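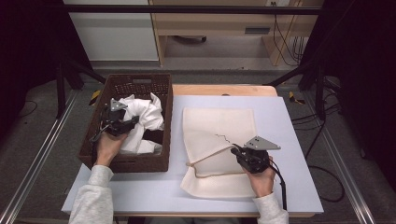
Notes for the talk in Vilevau, 28 June 2024
Consuelo Solís, Torkance textile services
Title slide: What changes at the folding table

Slide 1 - Who I am
Good morning. Speak slowly. Thank the people of Vokeck for the invitation, and say sorry in advance for my English, which is better in writing than on a stage.
I have worked in laundries for 12 years. I started at the folding table, later I planned the shifts, and now I am responsible for the change to automatic work in our plant. I am not an engineer. If somebody has a question about motors, please keep it for the colleague from Juhl in the second hour.

Slide 2 - The plant
We wash for hotels and for care homes. The washing and the drying have been automatic for a long time, and large sheets go through the ironing line. What remained for the hands is everything small or strange: aprons, bags with a cord, baby clothes, covers with ties.
We have 37 people in the finishing hall. Most of them are women over fifty and many have pain in the shoulder or the wrist. I say this early in the talk so that it stays in the mind for the rest.

Slide 3 - Why cloth is difficult
A box has the same shape when you pick it up and when you put it down. A cloth does not. When it lies in a basket in a heap, you don't see where the corner is. You must pull a little, look, and pull again.
A cord is worse. Our people hold the end between two fingers and lay it on the cloth before they fold, and they do it without thinking. When I asked them to explain it to me, they could not. One of them told me, "I only know when it is wrong."
(Pause here. Let them read the sentence on the slide.)

Slide 4 - How we teach the task
The worker does the task with a gripper in each hand in place of the fingers. The movement is recorded, and from many recordings the machine learns. So the teacher is the person who knows the cloth, and the programmer comes after.
In the first weeks it was slow and people were angry. A piece that takes a few seconds by hand took them much longer with the grippers. We had asked for 1,000 recordings before December. This was my mistake, I took the number from a plan that was made without the hall. We changed it to 200 good ones for each kind of piece, and the mood became better the same week.

Slide 5 - What changed for the people
First point, the pay. Teaching was in the beginning paid like folding, but without the piece bonus, so the best folders lost money when they helped us. We corrected this after two months. Please do it before you start.
Second point, the talk at the table. Folding is a social work, you stand opposite somebody. Recording is done alone. Now we limit it to half a shift, and the other half is at the normal table.
Third point, the fear. Everybody asks the same question: am I teaching the thing which takes my place? I could not answer no, because I do not decide this for all times. What we signed is that no contract ends because of the machine for three years, and that the hours it saves go to repair and quality control. Some people trust it and some do not.
(If there is time: tell about the trainee who found a better way to turn the aprons, and how the older colleagues now use it too.)

Slide 6 - What did not change
The machine does flat towels and simple covers. It does not yet do the pieces with cords well enough for our customers, so these stay with the hands. The morning is still heavy, the hall is still warm in summer. The baskets still have to be carried, and for the shoulders the carrying is worse than the folding. We looked at this too late - the next money goes there.

Slide 7 - Advice for other plants
Ask the finishing hall which pieces they would like to give away. In our case it was not the pieces the management had chosen.
Pay the teaching hours fully from the first day.
Let people stop a recording without giving a reason.
Show them the result every week, also when it is bad.

Questions
About 20 minutes. Prices I do not discuss, the contract with Juhl does not allow it. If somebody asks about visiting the plant: yes, small groups, write to me first.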